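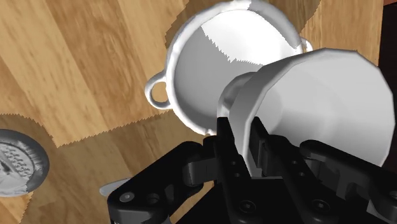 Week 4: Reading a recipe as a historical source

Search this site Search Go

Print this page | E-mail this page

Right, I promised last week that we'd stop talking about parish registers and get on to food, so that's what these notes cover. They follow the lecture fairly closely, apart from the bit where I went off about suet. If you missed it, Kaan Canpolat has kindly said you can borrow his notes, and they're neater than mine.

My main point is that a recipe tells you what somebody thought ought to be cooked. It's a lousy guide to what went on the table most nights. I kept my gran's cookery book for years thinking I had her whole kitchen in my hands, and then my mum told me they'd had boiled potatoes and cold meat four nights out of seven. There isn't a page for that in the book. Why would there be? You don't write down what you already know.

So when you open your handwritten book for the assignment, start with the gaps. Is there any bread in it? Very often there isn't, or there's one fancy loaf for Easter and no plain one, and that can mean two quite different things. Either the household bought from a baker, or whoever baked had done it so often that she'd have laughed at the idea of measuring. You'll need something else to tell you which (shop accounts are best, letters are next best).

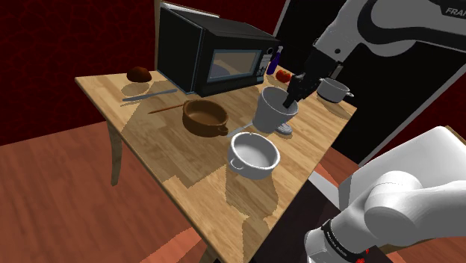

Then look at the measures. I love measures! A teacup, a walnut of butter, "as much flour as it will take up". We tend to read these as vague, but they were perfectly exact to a woman who used the same cup every day of her life. The trouble starts when the book gets passed on and the cup doesn't. You'll sometimes find a daughter's handwriting squeezed in beside the mother's, putting ounces next to the cupfuls, and for me that little note in the margin is worth more than the recipe. Copy it out exactly, spelling and all.

Timing and heat are the same sort of puzzle. "A quick oven" or "a slow oven" only makes sense if you know what was being burnt and how the oven held its warmth. Sinéad Rafferty asked whether we can turn these into modern temperatures. Some books print a table for it, and you may use one, but say that you have and keep the old wording in your transcript. I'd sooner see "quick oven" with a footnote than a confident number that came out of your own head.

Last thing, stains. I'm serious. A page with grease on it was probably open while somebody cooked, and a spotless page near the back may never have been used at all. It's not proof (people spill things on books for all sorts of reasons) but write it down, and note which pages the book falls open at.

For the seminar

Read the Robichaud chapter up to page 344. Raymonde Robichaud is very good on servants' food and a bit stiff on everything else, so don't worry if the opening drags.

Transcribe 2 recipes from your book, one savoury and one sweet. Keep the line breaks.

Bring one question you can't answer from the book alone. Derek Pickering will be joining us from the record office and he'd much rather have odd questions than polite ones.

The written piece is worth 26 marks and is due in June. I've put 15 scanned books in the shared folder for anyone who hasn't got a family one to work from. Put your name next to the one you want so we don't all end up doing the same jam.

Share (2) | Comments (0)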